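Why are there lines in the pavement?

Paths and walkways are often made of concrete. It looks like one solid piece of stone, but it usually isn't. If you look down as you walk, you will see straight lines running across it. These lines are called joints, and somebody planned each one before the path was made.

What is concrete?

Concrete is a mixture of sand, small stones, water and a grey powder called cement. When it is first mixed it is thick and sloppy, a bit like porridge. Workers pour it into a shape and smooth the top. Then it sets.

People often say that concrete dries, but that is not quite right. The water and the cement join together and make new crystals. The crystals grip the sand and the stones and lock them in place. Concrete can even set under water.

It goes hard enough to walk on in a day or two, but it carries on getting stronger for weeks.

Why leave gaps?

Concrete gets slightly bigger when it is hot and slightly smaller when it is cold. You would never notice this with a small piece. With a long path, the tiny changes add up. On a hot afternoon in July, a concrete path 40 metres long can be more than 5 millimetres longer than it was on a cold winter night.

If the path were one enormous piece with no room to move, it would push against itself in summer and pull apart in winter. Sooner or later it would crack, and the cracks would go wherever they liked. Joints divide the path into slabs. Some joints are real gaps, filled with something soft that can be squashed. Others are grooves cut into the top. The concrete is thinner there, so if it has to crack, it cracks along the bottom of the groove where it does no harm.

A big walkway, like one leading up to a large building, needs large slabs and long joints. The joints may run straight along it or cross it at a slant.

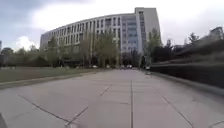 Benito Tejada wrote in to ask why the path outside his school in Ulcombe has weeds in the joints but none on the slabs. Seeds blow about everywhere, he said, so shouldn't they grow everywhere?

The seeds do land on the slabs, but they can't stay there. Wind and rain move them along until they drop into a joint. Dust and bits of dead leaf collect in the same place and slowly turn into a thin layer of soil. That is enough for moss, grass or a dandelion.

Why do slabs get dark patches?

Concrete looks solid but it is full of very small holes. Rainwater soaks in and carries dirt with it. Leaves leave brown marks. In shady places, tiny green or black living things called algae can grow on the surface. Old concrete is hardly ever the same colour all over.

What is the kerb for?

A kerb is the raised strip along the side of a path or road. Next to a lawn, it keeps the soil from spilling on to the path and shows the person mowing where to stop. Next to a hedge, it marks the edge of the ground where the roots are.

Try it yourself

You will need chalk, a tape measure, a notebook and a grown-up to go with you. Choose a path with no cars or bicycles on it.

Find a slab and measure its long side and its short side. Write both numbers down. Do the same for the next 2 slabs. Are they all the same size?

Now look for cracks. Mark the ends of each one with chalk and draw it in your notebook. Does it follow a joint or does it wander across the middle of a slab? Cracks often start at a corner, or beside something set into the path such as a drain cover.

Go back after 10 weeks and see whether any crack has grown past where your chalk marks are in the drawing. The chalk itself will probably have washed away by then.

Words to know

Cement: the grey powder that makes concrete set.
Joint: a planned gap or groove between slabs.
Slab: a large flat piece of concrete or stone.
Algae: very simple living things that grow in damp places.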